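Bench notebook, teardown cell
January 1, 2025

Quiet building, heat turned down, me and the tower cases. Good day to get some writing done, so I'm going to try to put down where we are with the desktop teardown job and whether I still believe in it.

Quick recap for whoever reads this after me. Buddale sends us retired office desktops on pallets and wants the drives, memory, boards and power supplies sorted into separate bins. A person with a screwdriver and decent music can do one of these without thinking about it. We've been trying to get the arms to do it since November, and I've gone back and forth on the whole idea maybe once a week.

What I wanted from this session was the drive bay. Memory is more or less a solved problem for us (two latches, pull, done, and the board doesn't care if you're a little rude to it). Drives are a different animal. There's a plastic tab to squeeze, a rail that has to slide, and a cable that's always in the way, and every manufacturer had its own idea of where all that should go.

Setup is the same as last time: case on its side on the ribbed table, side panel off, opening facing up. Both arms powered, but only the right one gets to do anything inside the case.

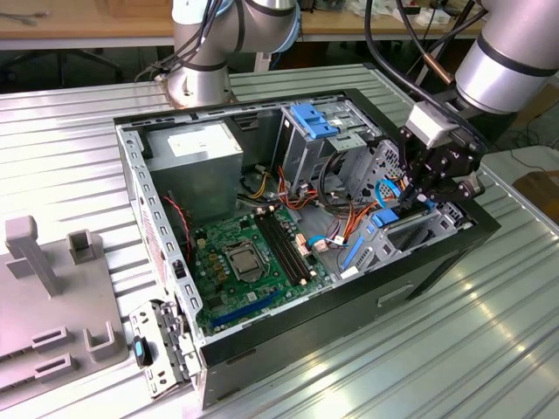 Drive bay attempts

The target is the perforated cage with the blue tab. I like this kind of case for practice because the plastic you're supposed to touch is bright blue and everything you're supposed to leave alone mostly isn't. Mostly! Some of the cables are blue too, a lighter SATA one and another that loops right up into the cage, and I'd bet money that's going to cost us. The Biltetti detector was trained on a pile of pictures where blue meant "press me," and I never thought to put enough cable in there.

Numbers from the log, all cases so far: 92 tries at getting fingers onto a drive tab, 74 of them counted as a good grip. That sounds great until you remember a good grip only means the fingers closed on the tab. Doesn't mean a drive came out. I keep catching myself quoting the 74 to people as if it did, so I'm writing it here to shame myself a little.

Things to try next:

1. Approach from straight above and stop short, then look again with the wrist camera before going in. We skip the second look to save time and I think it's a false economy.

2. Slow the close. The Flikitz controller lets us cap finger speed and I've had it set way too high, mostly out of impatience.

3. Teach it to move a cable aside on purpose. Right now it treats a cable as either invisible or a wall, and a person does neither - you just sort of nudge it over with a knuckle and carry on.

Went through the wrist view for a good while after lunch, looking for room to do number 3. It's humbling. From up top you think there's plenty of space in a desktop case, and then you get down at finger level and the hand fills everything. 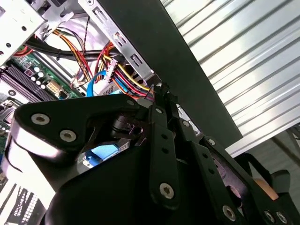 So can a machine do this chore yet? My feeling as of now is that it can do the parts of the chore that look like the demo, and the rest is wiring. I mean that literally. The drive, the memory and the power supply all hold their shape and stay where the model expects them. Then you've got yellow, red, orange and black power wires running right to the spot where the middle finger link goes into the case, and no two cases have them lying the same way. I don't have a model for that and I don't think Bjarnason does either, whatever their sales deck says. Their quote was for a cell that handles "mixed IT equipment," and when I asked about loose wiring I got a link to a brochure.

The same thing bugs me about the home robot videos everybody forwards to me. Folding one towel on a clean table, sure, lovely. Now pull a phone charger out from behind the couch without dragging the lamp along. That's our drive bay, pretty much, and I'd like to see somebody try it!

I'm not giving up on it, though. Buddale's batch is 527 machines and a lot of them are the same model, which helps. If we let a person cut or unplug the wiring first and hand the case over after that, the arms get a job they can really do, and the person skips the boring half. It's less of a robot story than what we pitched. I think it's a better use of everyone's afternoon.

To do before the next run: add cable pictures to the Biltetti set, drop the finger speed, time myself doing the unplugging by hand so we have a fair comparison. Also clear off the wooden desk behind the table, it's collecting cables again and half of them are mine.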